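Print this page | E-mail this page
Home > Programs > Workplace Automation > Reports
Search this site Enter keywords Go

Progress report, Phan packing line
Prepared by Shirin Talebi for Elaheh Mazandarani, Pranine

We are now in month 2 of demonstration recording. The plan you funded said the packers would spend a small part of each shift teaching the system and the rest on their normal jobs. In December they recorded 531 demonstrations with the hand-held grippers, and I would not call that a small part. Normal output targets were left where they were.

Toothpaste and toothbrush sets are still the only product. Indov says the rest of the catalog will be quick once this one is learned. I have seen no test that backs this up.
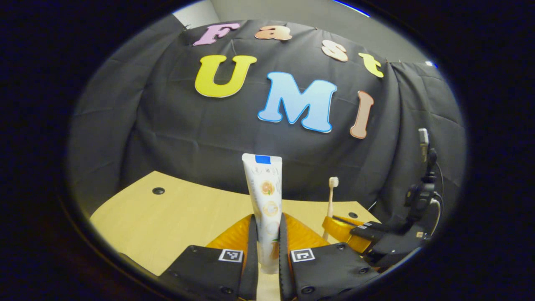

What changes for staff

The 18 people on the line were told the work would get lighter. So far it is different work: holding a tube upright between two fingers of a tool, slowly, over and over. Some like it better than packing. Several have asked what they are training and whether it will take their place - a fair question, and the answer from Drumurberg has been vague.

Spending

Hours are over budget by 20 percent. I recommend holding the next payment until Indov shows us a full set packed without help, and until staff have something in writing about their jobs.

Print this page | E-mail this page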